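Category: Policing and Public Safety
Nisha Rastogi -- 5 May 2025

4.2 Wrong-address entries

We coded 400 incident reports from Drutitz for address errors. An entry was counted as wrong-address when the unit on the dispatch record differed from the unit entered. Reports with no dispatch record were dropped. In 100 of the remaining cases the caller gave a building number but no apartment -- the most common source of error in student housing.

Officers who repeated the address by radio before knocking made fewer errors. The effect held after controlling for shift length, as in the Tiwari model. 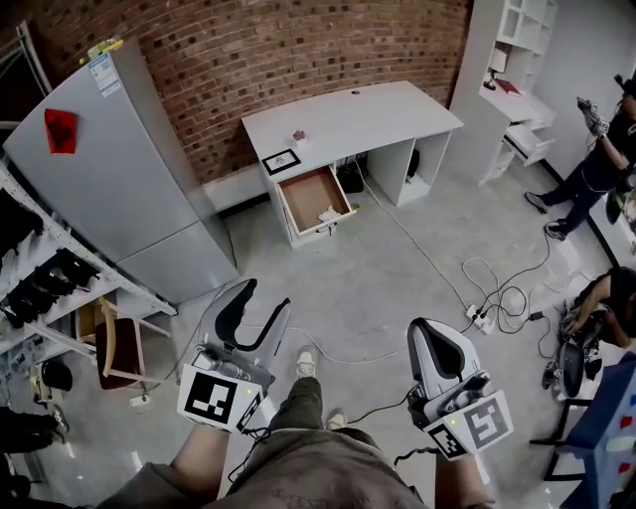
Figure 3. Hand-held grippers, each with a square black-and-white marker.

Time of call had no clear effect. Complaints were filed in few cases, and residents under 21 filed the fewest.

Related items
Dispatch records in Jultent
Consent and entry: the Flollis survey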